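Cuaderno de taller, junio. Ensayo de acabados, serie C. Continuación de la hoja anterior.

09:40. Retomo la comparación de aceites sobre haya maciza. Quedan cinco probetas de la partida Torker; descarto la que salió con fenda en testa. Lijado a grano 150, luego 180, siempre a favor de veta. Humedecido con trapo, secado al aire y repaso ligero a 240 para bajar el repelo. Sin el repaso, la primera mano levanta fibra y la lectura de brillo no sirve.

Aplicación con muñequilla de algodón. Dosificación por pesada en la balanza pequeña, tara antes y después. Tres manos en total, con retirada del exceso a los 14 minutos. En la hoja de mayo dejé pasar más tiempo y el aceite se puso mordiente en los cantos; hubo que rebajarlo con esencia y la probeta quedó inservible.

11:15. Primera mano terminada. La cera dura de Serkent tira más a amarillo que el aceite de Dristhorpe, incluso en capa fina. En el de Dristhorpe el tono se mantiene cercano a la madera cruda, pero la absorción es desigual en las zonas de radios medulares. Anoto esto como pendiente: puede ser cosa de la probeta.

Para tableros con retícula fina sigo prefiriendo un acabado mate. El brillo dificulta leer las líneas con luz lateral y obliga a la vista a buscar ángulo. 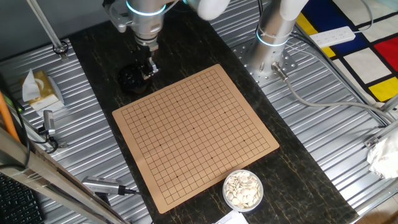

Tablero de go de tono claro, superficie mate, sin piedras.

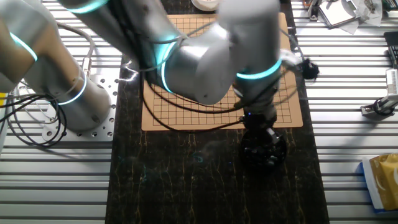
Halldóra Nørgaard objeta que el mate se pierde con el uso: la zona central se pule sola con el roce de los dedos y en un par de años hay dos brillos distintos en la misma pieza. Propone partir de un satinado bajo y no tocarlo más. Es razonable. No tengo datos de desgaste para rebatirlo, solo probetas recientes. Le pido a Lærke Eskildsen que prepare una serie para abrasión con fieltro, 100 ciclos por probeta, y medimos brillo antes y después.

15:30. Segunda mano aplicada. Olor fuerte en la cabina; extracción al máximo. Trapos extendidos en el tendedero exterior, no en el cubo — Fraser ya avisó una vez por el riesgo de autoignición.

Prueba de mancha en el reverso de la probeta 3: té, agua y alcohol. El agua deja cerco tenue. El té no marca. El alcohol ablanda la cera de Serkent, cosa que su ficha no menciona.

Pendiente:
Tercera mano, mañana a primera hora.
Pedir más haya a Hafþórsson, misma sección, sin vaporizar.
Repetir absorción en las zonas de radios con otra probeta.
Devolver el medidor de brillo a Tove Skov.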